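Block exemption (public subsidies)

A block exemption is a rule that lets a government hand out certain kinds of public money without asking a regulator first. I keep this page for people in my corner of the world, so I write it the way I'd explain it over coffee – jump around if you like!

Basic idea

Normally, when a town or ministry wants to help a business, it files a notice and waits. The regulator checks whether the help would squeeze out competitors. Under a block exemption, whole groups of small or harmless grants skip that step (training money is the usual one, and repairs to old buildings). The office giving the money still has to keep records, and it can be checked later.

I first ran into this in Bisau, where the port office wanted to pay for a new slipway. Aravind Annamalai handled the paperwork and told me the short form took him 2 days. The full notice he'd done before that one dragged on until December.

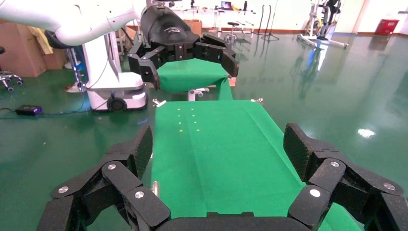 Green cloth on a long table

Thresholds

Most schemes set a ceiling on the share of costs that can be paid. In the Drastimberg scheme, which I know best, it's 50 percent for ordinary firms and 55 percent for small ones. Go over and you're back to the full notice, no matter how nice the project is. People trip on this all the time, usually by forgetting that a cheap loan counts as help too.

The Demirtaş case

This is my favorite one. Demirtaş, a ferry yard, got three separate grants from three separate offices, and each was fine by itself. Added together they went well past the ceiling. Sudheer Pillai wrote the review, and he decided the yard had to pay back the extra plus interest. I think he got it right, though Aishwarya Arumugam has argued (pretty well, I admit) that the offices should have carried the blame.

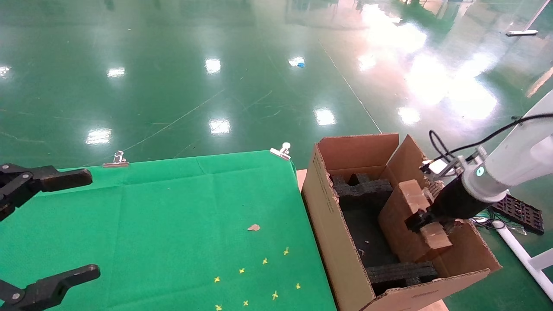

Criticism

Raghavendra Rao thinks the checks afterward are too thin, and he'd like every grant posted online within a month. Prorkness, a trade group for small builders, wants the opposite – fewer forms and a higher ceiling. I lean toward Rao, mostly from having tried to find old grant records myself and given up.

See also

Public loan guarantees
Repayment orders
Port fees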